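Jondthorpe Packaging and Assembly Forum
Section: Substrates, Underfill and Warpage
Topic: Underfill voids after moving to a narrower bump pitch

R_Schwerdtfeger
Posted 2020-04-16

I would be grateful for the views of members who have qualified capillary underfill on organic substrates. Our site is transferring a flip chip product from an older layout to one with a tighter bump pitch. The die size is unchanged. Under the old layout, acoustic inspection gave us no concern for a long period. Under the new one, we see voids in the same corner of the die on nine parts out of the first lot, always the corner farthest from the dispense edge.

The underfill is the Lindemann grade that our customer has approved, and a change of material would require requalification. We are therefore asked to solve the matter by process alone. Our dispense pattern is a single line along the long edge, followed by a short seal pass on the opposite side. The substrate is baked before dispense and is held in a dry cabinet until use.

Two opinions exist within our department. One holds that the flow front is closing on itself before the corner is filled, and that the pattern must change. The other holds that flux residue is to blame and that the cleaning step should be reviewed first. I would prefer not to run both studies at once.

Roswitha Schwerdtfeger
Assembly Engineering

M_Bauerfeind
Reply 1

Thank you for a clear statement of the problem. In my experience, a void that returns to the same corner is a flow matter. Residue voids tend to be scattered and small, and they often sit against the bumps. Would you confirm the shape? A rounded void in open area, away from the bumps, would support the first opinion.

I would also ask when the seal pass is applied. If it goes down before the main front has reached the far edge, the air has no way out. We delayed ours by 20 seconds on a comparable product and the corner voids were gone in the following lot.

R_Schwerdtfeger
Reply 2

The voids are rounded, and most of them lie between the last bump row and the die edge. The seal pass at present follows directly after the main line, with no programmed delay. That setting was carried over from the old layout.

F_Azimi
Reply 3

I must respectfully disagree with Reply 1 on one point. The shape of the void is a weak guide once the pitch becomes narrow. We had rounded voids in a fixed corner for most of a quarter, and the cause was residue. The cleaner's spray bars did not reach under that corner because of the way the parts were seated in the carrier. A fixed location can come from the carrier as easily as from the flow.

My recommendation is to rotate a small group of parts by 180 degrees in the cleaning carrier, leave everything else alone, and inspect. If the void moves to the other corner, the answer is in the cleaner. The trial costs 14 parts and one shift.
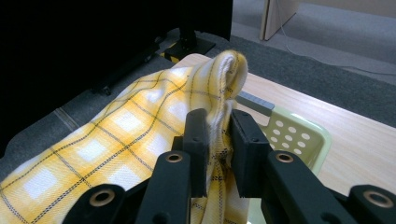 Yellow and white plaid cloth, with a fold lifted between two black finger pads.

B_Reuter
Reply 4

The rotation trial proposed by F_Azimi is sound and I would support it. I would add a control group from the same substrate lot. Without it, a difference in substrate warpage may be taken for an effect of the cleaner.

On warpage, has the gap height been measured at the four corners after reflow? A narrower pitch usually comes with smaller bumps and so with a lower standoff. If the substrate rises toward one corner at the dispense temperature, the gap there is smaller again, and the front slows at exactly that place. Neither of the two opinions in your department covers this case.

M_Bauerfeind
Reply 5

I accept the remark about the carrier, which I had not considered. I do not accept that the shape tells us nothing. It should be recorded with the rest. The seal delay can also be tried without any new hardware, and I see no reason to put it second.

F_Azimi
Reply 6

The reason is that a longer delay may hide the void without removing the residue. The part would then pass acoustic inspection and come apart at the interface during temperature cycling. I have seen a product released on that basis, and it was an expensive lesson for all concerned. Please settle the cleaning question first.

R_Schwerdtfeger
Reply 7

Both points have been noted. To answer B_Reuter, the corner gaps were measured on five parts from the first lot. The average at the affected corner is lower than at the other three, by almost 18 percent of the nominal gap. We had regarded this as within the normal spread, although I now doubt that reading. The measurements were taken at room temperature only. 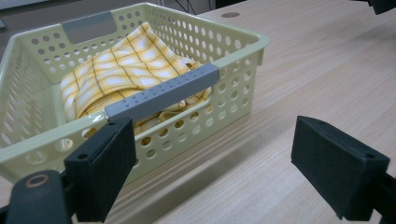

Our shadow moiré equipment is shared with another group and will be free next week. I intend to request a profile of the bare substrate and of the assembled part from room temperature up to the dispense temperature. The rotation trial can run in the meantime, with the control group as advised.

A_Gerlach
Reply 8
(Moderator)

A reminder to all members that material grades may be named in this section, but customer part numbers may not. One number has been removed from the draft attachment to Reply 7. The attachment may be posted again once the header has been corrected.

Speaking as a member, I would suggest checking the heater on the dispense stage as well. On our Tivo platform, one zone read correctly at the sensor and was well below the set point at the part. The underfill thickened on that side and the front lagged. A thermocouple fixed to a scrap assembly found it within the hour.

B_Reuter
Reply 9

I agree with the stage check, and it should precede the moiré work, as it is quick. If the stage is even and the rotation trial does not move the void, I would look next at the copper balance of the new layout. A large plane under one corner and open routing under the opposite one is a common cause of uneven rise. The Zokance viewer will show copper area by quadrant if your layout group can export the layers.

M_Bauerfeind
Reply 10

With respect to my colleague, copper balance is not something an assembly site can alter at this stage. Even if it is the cause, the remedy will again be the dispense pattern — an L-shaped pass starting at the slow corner, or a reduced first line with a second one after a pause. I would have those two patterns written and ready.

R_Schwerdtfeger
Reply 11

The order of work on our side will be stage temperature, rotation trial with control, moiré profile, and then the pattern study with the seal delay included. Layout has been asked for the layer export. The customer expects a report in August, and that leaves room for one repeat lot if the first result is unclear.

F_Azimi
Reply 12

That order is acceptable to me. Please section at least one voided part from each orientation before the lot is scrapped, and post the images of the bump side wall if your customer permits it.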